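The Skimcombe fault: how a fruit arm lost track of its own grip

12/29/20

Print this article | E-mail this article

The arm in the kitchen at Skimcombe had been putting fruit into bowls for five weeks when it took hold of Ka-ming Chu's thumb. It was a weekday in November, shortly before seven in the morning. Chu had leaned over the worktop to pull out a clementine that had rolled under the edge of a tray. The arm, made by Dusar and sold under the name Povano, came down for the same clementine and closed.

"It wasn't fast," Chu says. "I saw it coming and I thought it would stop, as it always had. Then it was on my thumb and it kept squeezing."

He hit the stop button with his other hand. That cut the power to the arm but left the fingers shut, and a colleague had to work them apart with the handle of a ladle. He had a bruised nail and a cut along the side of the thumb, and was back at work two days later.

Skimcombe is a conference centre with a canteen that serves breakfast to 200 people when it is full. The arm had one job there. It picked fruit from a tray and placed it in serving bowls, and it was allowed to work without a fence on the strength of a limit on the force of its fingers. The limit was 80 newtons, well above what a clementine needs. On the morning of the accident the force on Chu's thumb was higher than that, although Dusar cannot say by how much, as the log recorded only what the arm believed it was doing.

What it believed was wrong. The gripper has no force sensor in its fingers. It works out how hard it is pressing from two things, the current drawn by the motor and how far apart the fingers are. The second figure matters because the fingers are driven through a set of linked bars, and the same motor effort gives a gentle push when they are wide open and a much harder one when they are nearly shut. If the arm has the wrong idea of the opening, it has the wrong idea of the force.

Each time the arm starts, it is supposed to close its fingers fully, note that position as zero, and open again. The kitchen had lost power for a moment during the night. When the supply returned the arm started itself up, found a zero position in its memory and used that. The saved figure came from before a finger had been replaced. The difference was nine millimetres.

Wim Meijer, who wrote Dusar's report on the accident, calls the start-up shortcut a plain mistake. It had been added in the summer so that engineers testing the arm would not have to wait for the full routine after every restart. It was meant to be taken out before delivery. It stayed in, and the acceptance test did not catch it. The test always began from a cold start with nothing saved.

There had been warnings. The kitchen's day book, which Meijer was shown on his second visit, has three entries about fruit spoiled by the arm in the fortnight before. One reads "plums again, skins split, 6 thrown." The staff had taken it for ripe fruit. Preben Fogh, who runs the kitchen, says the supplier had told them to expect some bruising and he saw no cause to ring anyone.

"If a person on my staff had been splitting plums I'd have asked them about it the same day," he says. "With the machine we moved on to harder fruit."

The report did not stop at the arm. Yi-chun Fang, an engineer at Hsueh, the firm that supplies Dusar with training data, was asked to check whether the same kind of error could have got in further up the line. Povano was not programmed pick by pick. It learned from recordings of people moving fruit with hand-held grippers, over 900 of them for the first version, and each recording includes the opening of the fingers from moment to moment. Fang went back through the set and found a batch of 100 in which the zero had drifted during the session. Nothing in those recordings caused the accident. They would, though, have taught the arm that a firm hold on a small fruit looked a little wider than it was, and so to close further than it should.

The batch has been withdrawn. Sessions now begin and end with the fingers fully closed, and a recording is dropped if the two readings disagree. Large and small fruit are mixed on purpose, so that an error in the opening shows up against things of different widths. – P.F. 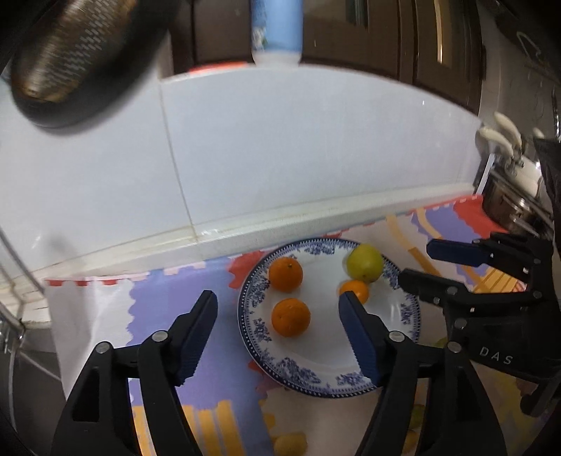 Fruit handling with a pair of hand-held grippers. 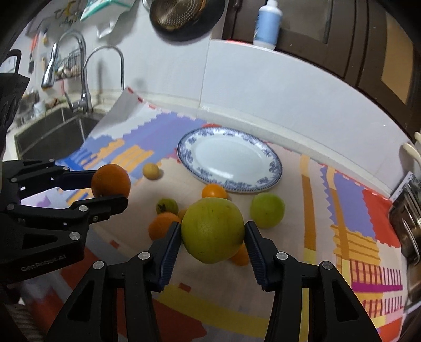

Fang would like to go further and put a sensor in every finger, on the delivered arms as well as on the recording tools. Dusar has agreed to the first and is still talking about the second. The cost is one obstacle. Another is washing. A kitchen gripper is wiped down several times a day with strong cleaner, and the sensors tried so far have begun to give odd readings after a few weeks of it. A sensor that reads low would put the arm back where it was at Skimcombe, with a wrong figure that looks like a right one.

Noémi Kovács, a safety assessor who reviewed the report for the conference centre's insurer, thinks the argument about sensors has taken attention from the stop button. Pressing it left Chu held fast. Industrial grippers are often built to keep their grip when the power goes, so that they do not drop a heavy part on someone. A clementine is a different matter – it can fall on the floor and do no harm. She has recommended that the fingers spring open on a stop, and that the arm should not restart by itself after a power cut.

Both changes have been made on the arms already sold, according to Meijer, along with the removal of the shortcut. The full closing routine takes eleven seconds. A printed card by each machine now asks staff to report any damaged fruit by phone, with the number underneath.

The arm at Skimcombe has been unplugged since the accident. Fogh has been offered it back with the new fingers and has asked to see it run for a month somewhere else first. Chu is filling the bowls by hand in the meantime, and says it takes him a quarter of an hour.

Print this article | E-mail this article

Contact the editors | Copyright, all rights reserved | Back to top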